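Fanni Szalai
Markers, glare and a very long Saturday's worth of wiping

2025-05-04

So I finally gave in and sorted out the marker drawer, and since two of you wrote to ask how I got on with the whiteboard after my grumbling last month, I thought I'd put it all down in one place. Get yourself a coffee, because I do go on a bit once I start talking about stationery.

For anyone new around here, I plan everything by hand. Meals, the garden, my sister's visits, the lessons I give in the back room at Paltport. I've tried the apps (my nephew put three of them on my phone, bless him) and I forget they exist by the next morning. A white surface and a black marker I do not forget. It's right there when I come in with the groceries, and if I've written "call the plumber" on it in letters the size of my hand, sooner or later I call the plumber.

The drawer, then. I hadn't been to the bottom of it in years. I spread a towel on the floor and tipped the whole lot out, and there were 21 black markers in there. Twenty-one! I only wanted to know how many I had so I'd stop buying more, and that number certainly did the trick. I tried every one of them on the back of an old board from Illés, the stationery shop that used to be on the corner by the bakery, and wrote a little loop and a straight line with each. I like a loop because it tells you how a marker behaves when you change direction. Plenty of them will give you a decent straight line and then fade to gray the minute you go around a bend.

Nine went straight in the trash. A few more came back to life after a night standing on their caps, tip down, in a jam jar. I'd always heard you should store them flat, and I do store them flat now, but a tired one seems to like a night on its head first. If you try it, put the jar on a saucer. I didn't the first time and I have a small black ring on the windowsill to remember it by.

Now, the surface itself. I have a weakness for the glossy kind. The Brivevon one I had before was more of a satin finish, very gentle on the eyes, but it held on to everything. You'd wipe off June and there would still be a ghost of June underneath July, and by fall you were writing your dentist's appointment across the top of somebody's birthday. Glossy wipes so much cleaner. The price you pay is glare. Any light above it turns into a big white bar lying across your handwriting, and you end up ducking your head from side to side to read your own shopping list like a pigeon. I've moved the lamp twice and I've learned to write on the left.

Then there are the specks. I can wipe the whole thing down, stand back feeling very pleased with myself, and see a dark dot I've missed. I wipe the dot and find another. Some of them are ink that sat too long, and those come up if you scribble over them with a fresh marker and wipe right away while it's still wet (my favorite trick, and it costs nothing). Some are scratches with ink down inside them, and those are there for good as far as I can tell. I had a go at one with a paste called Skikix that a lady at the market swore by. It smelled wonderfully of oranges and the scratch is still there.

What I do these days, in case it's useful: a dry cloth every evening, even if there's only a word or two to take off. A damp cloth with one drop of dish soap when it starts looking cloudy, then plain water, then a dry towel. I don't use the felt eraser anymore except for big areas, and I beat it against the back step first, because a dirty felt only moves the gray from one side to the other. I used to blame the markers for that. Poor markers.

I've also gone down to one marker out at a time. The rest live lying flat in the drawer in an old cutlery tray, and the one on duty stays by the board until it's finished. It sounds terribly strict written out like that, but I haven't had a dried-up one since. The barrel gets grubby from being handled all day, mind you, so it gets a wipe too when I remember.

A marker, some black lines and a good deal of shine:

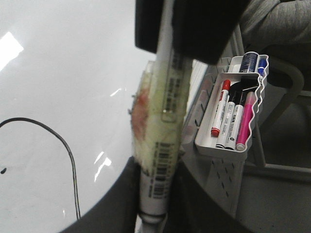
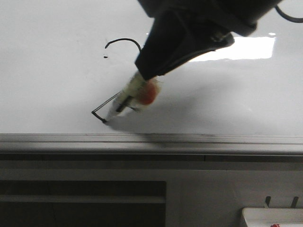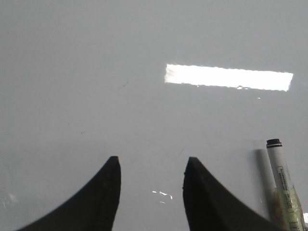 Fanni, I had the same ghosting trouble and what fixed it for me was going over the board with a new marker, the whole thing, corner to corner, and wiping it in small patches as I went. It took one entire marker and most of an afternoon, but you've got plenty to spare by the sound of it! Do you find the fine tips dry out quicker than the chunky ones? Mine never seem to last the month, and I'm wondering whether to give up on them and just write bigger.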